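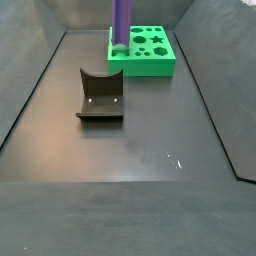 Unit 7: Teaching a Peg Insertion by Demonstration

Course handout, Nororbridge lab sequence. Instructor: Yupin Kaewsai. Lab sessions: Panya Khunthong and Sunee Tanasarn.

7.1 Task

The task for this unit is shape sorting. A purple piece is lowered into a green board with cutouts of several shapes. You will provide demonstrations by remote control in the first session and by hand guiding in the second. Both sets are used to train the same policy in Unit 8.

Shape sorting is chosen for its contact phase. Free-space motion toward the board tolerates errors of several millimeters. The last part of the motion does not. A demonstration that looks clean on approach may still be useless if the operator scrapes the piece across the top of the board until it drops in, because the policy will learn the scraping.

7.2 Phases of a demonstration

Divide each episode into four phases when you label it.

Approach. The gripper carries the piece to a point above the target cutout. Orientation should already match the cutout at the end of this phase.

Alignment. Small lateral and rotational corrections, no contact with the board. Height is held nearly constant.

Insertion. The piece moves down into the cutout. Contact with the walls of the cutout is expected. Contact with the top surface of the board counts as a failed first attempt and must be labeled as such, even if the second attempt succeeds.

Release. The fingers open and the arm retracts straight up. Operators tend to drift sideways here. Watch for it.

7.3 Remote control

The leader arm is scaled 1:1 in rotation and 2:1 in translation, so two centimeters of your hand gives one centimeter at the gripper. Press the clutch pedal to reposition your hand. Do not clutch during insertion - the pause shows up in the velocity data as a stop, and the segmentation script will cut the episode in two.

There is no force feedback on the Candodden leader arms. You judge contact from the camera views alone. The fixed view is best for approach and for height. It is poor for rotation about the vertical axis, where an error of a few degrees is hard to see from the side.

The view at the gripper gives the relation between the piece and the edges of its slot. 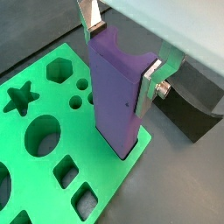
Use it from the start of alignment onward. Look at the gap between the piece and the edge of the cutout, and compare opposite sides where you can see both. One of those sides is often hidden by the piece or by a finger. In that case rotate the wrist slightly during approach, before alignment begins, and not afterward.

A piece held off-center in the fingers can still be inserted, but the offset must be constant through the episode. If the piece slips in the grasp, end the episode and mark it "slip". Do not regrasp in the middle of a recording.

7.4 Hand guiding

In hand guiding the arm is set to gravity compensation and you move it by the wrist. You feel contact directly, and insertions are usually faster. There are two costs. Your hand may enter the camera views, and those images are then unusable for training a policy that sees only the arm. The torque readings also include the force you apply, so they can't be treated as contact measurements.

The standard remedy is replay. Record joint positions while guiding, reset the piece and the board to their starting positions, and play the trajectory back with nobody touching the arm. Cameras are recorded during playback only. Keep an episode only if the replayed insertion succeeds.

7.5 Data set and quotas

The class set, stored under Tulau, holds 3223 episodes from earlier terms. Of these, 2175 were recorded by remote control and the rest by hand guiding with replay. Each lab group adds 300 episodes, divided between the two methods as the group sees fit. State the division in your report.

Vary the starting position of the board between episodes. Vary the starting height of the gripper. Do not vary the lighting.

7.6 Labels

Each episode needs the operator's initials, the method, the target cutout, the phase boundaries in seconds, and one outcome: success, second attempt, slip, or abort. Aborted episodes are kept. Somkiat Sriwong's labeling tool fills in the first phase boundary from gripper height, and the value is often late. Check it by eye.

7.7 Exercises

Plot vertical position against time for five remote-control episodes and five replayed ones. Mark the phase boundaries and comment on the length of the alignment phase in each group.

Using the labels, compute the rate of second attempts for each operator in your group. Does it fall over the session?

Explain why a policy trained only on first-attempt successes may perform badly after a missed insertion. Suggest a change to the collection procedure.

Reading: Barroso, lab notes on insertion tasks, sections 2 and 4. Copies are in the Shboul folder.

Last updated: November 9, 2021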